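Course Handout 2: Floors, Clearance and Large Objects
Room 206, Sunday session

Read this before you come. Last term too many people arrived with a floor plan copied from a magazine and no idea whether it would survive contact with a real piece of furniture.

The usual advice on arranging a room says to start with the biggest object and work outward. I am not convinced. The biggest object is the one you notice first, and noticing is a poor reason to plan around something. In the Stindum exercise, half the group put the largest piece against the longest wall, then spent the afternoon finding out that they could no longer sweep behind it.

Start with the floor. Draw what is left over once the large things are down, shade it in, and look at the shape you get. If it is a lot of thin strips, the plan is bad, whatever the total area comes to. A figure like 44 square feet of open floor sounds generous until you see that most of it is a gap too narrow to walk through.
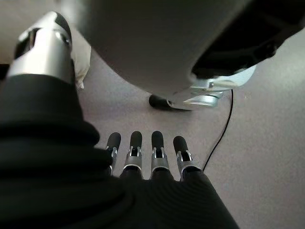
Panagiotis Papadakis
Course tutor, Rooms and Storage

A word about pale colors, as it comes up every August. The textbooks say that a white object on a light gray floor will "recede" and make a room feel bigger. Maybe. A large white rounded thing over a pale gray floor is still large, and your shin will not care what color it is. I have asked for evidence on the receding effect for years and mostly been handed paint brochures.

Rounded shapes get the same easy praise. They are said to be kinder to a small room than square ones. They are easier to pass at the corners, I will give them that. They also waste floor when pushed against a wall, and dust collects in the part you can't reach. Measure to the widest point of the curve, wherever that falls, and check whether it is at floor level. Often it isn't.

Ruoxi Xiong disagrees with me on most of this and will take the second hour. Her view is that people tolerate tight gaps if the route through the room is obvious. She may be right about the Zorkgate plans. I doubt it holds for a room where anybody carries laundry.

For next time

Draw one room you use daily, to scale, large objects only. Shade the remaining floor. Mark the narrowest place you walk through and write down its width from a tape measure. Estimates will be handed back.

Reading: the Wan chapter on circulation, skipping the section on mirrors.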